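5 April 2026

Dye bench, madder again. Third pot this week with the Vilura wool. Started with 600 g fiber, scoured last night, rinsed 2 times, still felt greasy at the cut ends. Alum at the usual rate, left it 24 hours. Water from the Pollwood tap this time, not the rain barrel. Want to see if the hard water is what pushed the last batch toward brick.

Pot held low all morning. Went over once when I was on the phone with Friesen about the late mordant order (they now say July, no use to us). Pulled that skein early and tagged it so it dosen't get mixed in. Browner than I'd like. Agnes Dow says keep it, the Skarkholm people asked for a dull red anyway.
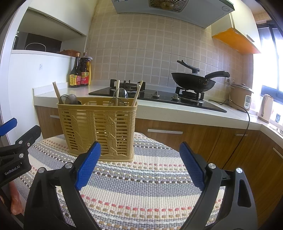 Remaining skeins came out at 7 pm, more orange than the swatch card. Split them: half into the iron afterbath, very weak, in and out. Other half left alone to cool in the pot overnight. Don't stir!! Last time somebody stirred and we got felt.

pH strips are old, readings jumped all over, ignore the numbers on the pot label until I redo them with the new pack.

To do: wash-test the overheated one, weigh the leftover root and dry it for a second exhuast, ask Agnes where the good thermometer went. Lightfast strips go in the south window tomorrow, half covered with card.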